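Progress report, hand-held gripper upkeep, Rinley site
To: Lindalva Barbosa
From: Gervásio Mendonça
March 23, 2024

Lindalva — sorry this is short on polish, wanted it with you before the budget call. Covers the work since the last report: both hand-held grippers, the pad change, pivot screws, the calibration routine, and what I still need money for. Spreadsheet comes separately once Bortolotti confirm the parts price.

Where we are

Both units working. The left one was out for 2 days with a stiff finger, now back in use. The right one never stopped but needed more attention than I'd like. Total recorded cycles on the right unit since the rebuild: 668. Left unit is behind that because of the downtime, will catch up.

The target we agreed was 300 clean cycles between services. Right unit made it. Left unit didn't, it started to drag well before and I pulled it early. I'd rather lose the days than bend a linkage.

Pads

Old pads are gone from both units. They had gone shiny at the tips and were letting go of anything round and smooth. The new ones are the ridged blue type from Skeson, same screw pattern, no changes to the finger. Fitting took longer than planned, mostly scraping off old glue. Whoever did the last set used far too much of it. New rule on the bench card: thin line of adhesive, clamp, leave overnight, no exceptions for a busy morning.

One thing to watch. The ridges pick up dust and bits of peel, and grip drops off before you can see much wrong. We now brush them out at the end of each session with a dry toothbrush and wipe with a damp cloth. No solvent. Solvent is what finished the last set, I'm fairly sure.

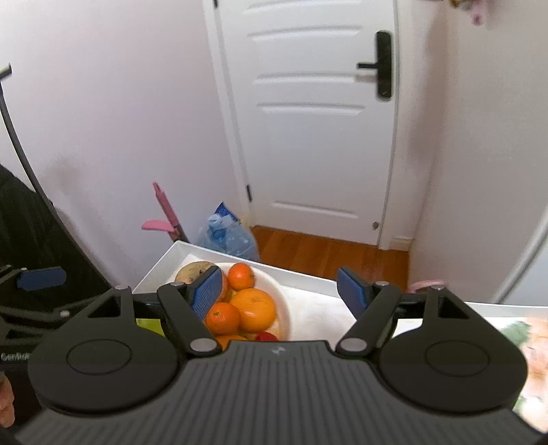 Fruit handling is our standard check after any work on the fingers, and it goes in the log before a unit is released. The order is soft jaw close on nothing, then a light item, then fruit out of a bowl, then put it back. It's the bowl that finds the faults. A loose object on a flat surface will forgive a finger that comes in late, but with tangerines and a bigger orange piled up together like these the pads have to come in past the neighbors, and any slop in the joints shows up as a nudge in the wrong direction. I ask the operators to go for the small tangerine at the top of the pile first, then the one by the left pad, as that second one is the awkward reach. If a unit manages both without shoving the large orange it passes. Apples we keep for last, smoother skin, harder on the pads.

Pivot screws

This was the cause of the stiff left finger. Screw at the lower end had been done up too tight at the last service and the washer under it was worn to nothing. Replaced the washer, cleaned out the joint, one drop of light oil, reset the screw. Moves freely now.

Then did the same check on every joint on both units. Found another two on the right unit that were loose, not tight, so the opposite problem. Thread locker on all of them now, the weak kind so we can still get them out. Paint mark across each head goes on next — if the mark has shifted, the screw has moved, no tools needed to see it. Should have had that from the start.

Checks on the screws are now at every session start. Takes a minute. Operators do it, I countersign at service.

Calibration

Open and close limits were reset after the pad change, as the new pads are a bit thicker than the old. First try was wrong, I zeroed with a pad still soft from the glue and the closed reading drifted by the next morning. Redone on both. Stable since.

The steps are written up and taped inside the lid of the case. Short version: pads clean, fingers fully open, hold, set; fingers closed with no squeeze, hold, set; repeat 4 times and compare. If one reading is out, start over. Wukodach asked for a copy for their own units and I sent it, hope that's ok with you.

Problems

Cables. The strain relief on the left unit is not great and I've taped it for now. Tape is not a repair. A proper clamp is in the parts request below.

Spares. We have no spare finger for either unit. If one cracks we stop until Bortolotti ship, and last time that was nearly 2 weeks. This is the item I'd push hardest for if you can only get me one thing.

Log book. Entries were patchy in the first half of the period, people writing "ok" and nothing else. Better since I put columns in. Still chasing a few missing intials.

Needed

One spare finger assembly, left and right
Washers and pivot screws, one full bag each
Second set of Skeson pads, to keep on the shelf
Cable clamps for both units
A small torque driver. Currently doing it by feel, and by feel is how the left one got overtightened

Next

Paint marks on all screw heads. Fit the clamps when they come. Run both units to the next service point and open up the right one whatever state it's in, I want to see the wear on the washers befor deciding on a longer interval. If it looks good I'll propose the longer one to you with numbers. Full strip-down of both stays planned for August, no change there.

Call me if the parts list is a problem, some of it can be split over two orders. The spare finger can't really wait.

Gervásio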